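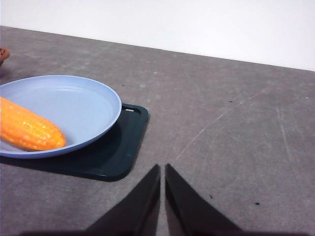

Wrist camera plate pose drifts when the plate sits on a dark tray

Posted in Manipulation > Perception and calibration
Asked by plollthorpe_bench

I have a six-axis arm with a parallel gripper and a small colour camera fixed at the wrist, looking out past the fingers. There is no depth sensor. The job is a pick from a plate: find the plate, find the item on it, move to a pre-grasp pose above the item, close, lift. The plate is light blue, the tray under it is very dark green, the table is mottled grey. The item at the moment is an orange corn cob.

Software is Teltura for the motion side and my own Python node for perception. The node does this for each image:

1. Convert to HSV and threshold for the plate colour.
2. Take the largest blob and fit an ellipse to its contour.
3. Use the known rim diameter and the camera intrinsics to recover the plate centre and normal.
4. Threshold for orange inside the ellipse and take the long axis of that blob as the grasp axis.

Steps 1 and 2 are fine when the whole plate is in view. When the arm is at the standard viewing pose, the left side of the plate runs out of the image and so does the base of the cob. In that case the fitted ellipse comes out too narrow and the recovered centre moves right, towards the open table. The worst error I have measured is 37 mm, which puts the fingers down near the tray edge. The error changes as the arm moves, so the planner keeps receiving a new target and the approach path wanders.

I have redone the hand-eye calibration and the residual is 2 px, so I do not think it is that. I have also tried widening the colour threshold, but then it starts to pick up parts of the white wall behind the table, which has a slight blue cast late in the afternoon.

Is there a better way to fit a partly visible plate, or should I be training a detector? I would prefer to keep it classical if possible, as the compute box is small and is already running the planner.

Also, the fingers are always in the lower part of the image. They are matte black and the tray is nearly black in shadow. Does this matter for anything I am doing?

greyscale_otter

Just train a segmentation network. Colour thresholds always break in the end. Label 80 images, fine-tune something small, done. I stopped using HSV years ago and have not missed it.

halliday_controls

A network will give you a cleaner mask, but it will not fix the error you describe. The mask of a clipped plate is still clipped, and the ellipse fit will still be wrong. The fault is in step 2.

When a blob touches the image border, the contour tracer follows the border as if it were part of the object. You are then giving the ellipse fit a long straight segment that does not belong to the rim. Least squares spreads that error over the whole shape, so the ellipse shrinks on the clipped side and its centre moves away from the border. Your plate is clipped on the left and your centre moves right, so the sign agrees.

Do the following, in this order.

Remove border points. After you trace the contour, discard every point within 3 px of the image edge. Do this before the fit. It is one line with a boolean mask.

Remove interior points. The cob lies across the left part of the plate and its base leaves the image on the same side, so the plate blob probably has a notch cut into it where the orange is. The contour goes into that notch and comes back out, and those points are not rim either. Fill the notch by OR-ing the orange mask with the plate mask before tracing, then discard any contour point that falls on an orange pixel. If you ever put a second item on the plate, treat it the same way.

Fit with outlier rejection. Use RANSAC over the remaining arc, then a direct least squares refinement on the inliers. With two-thirds of the rim in view this is well conditioned. Under a third it is not, and you should refuse to return a pose.

Constrain the normal. You know the plate is lying flat, and you know the camera pose from the arm's forward kinematics. Do not solve for the normal at all. Project a circle of known diameter at rim height into the image and solve only for x and y. That is two unknowns instead of five. The tray lifts the plate above the table, so measure the rim height with the tray in place. If your fixed height is low by the tray thickness, you will see a small bias that changes with viewing angle and looks very much like bad calibration.

On the wall: you do not need to threshold it out. Project the back edge of the table into the image using the same kinematics and ignore everything beyond that line. The line will slope in the image if the camera is rolled relative to the table, so use a polygon – a fixed row cut-off will either keep some wall or lose some table.

On the fingers: mask them. They are rigid relative to the camera, so apart from the opening width they always occupy the same pixels. Render or hand-draw one mask at full open and one at closed, take the union, and apply it to every image. It does not matter for the plate colour. It will matter the first time you segment the tray, as black fingers against a dark tray edge will merge into one blob.

On the wandering path: that is a separate fault. The planner should not be retargeted from every image. Take the estimate at the viewing pose, average 17 images with the arm stationary, latch it, and plan once. Take one more estimate at pre-grasp and permit one correction. If the correction is larger than your limit, back off and look again.

Finally, move the viewing pose. Shift the camera left until the whole rim is in view with some margin. The items above make the fit tolerant of clipping, but the base of the cob is also out of view, and no rim fit will recover that. Your grasp axis will probably survive. Your grasp centre will not, as the centroid of a clipped cob is biased towards the tip.

sarnusum_user

Agree with the above about the notch. I had the same thing with a bowl.

One addition. If you use the Sarnusum bridge to talk to Teltura, check that the image timestamp is the exposure time and not the time the message was received. Mine was the receive time. The pose lookup was late whenever the arm was moving, and the target slid in the direction of travel. Averaging with the arm stationary hides it, but it will come back if you ever do the second estimate on the move.

I would also add an offset to the orange threshold for the highlights. Shiny kernels give small white spots that drop out of the mask, and the blob ends up full of holes. A morphological close with a 5 px kernel was enough for me.

plollthorpe_bench

Border points removed, notch filled, normal fixed, x and y only. The centre now holds still at the old viewing pose with the plate clipped. The rim height was wrong as well; I had measured it without the tray.

I have not moved the viewing pose yet. There is a joint limit on that side and I need to change the elbow configuration first. The timestamp was receive time here too.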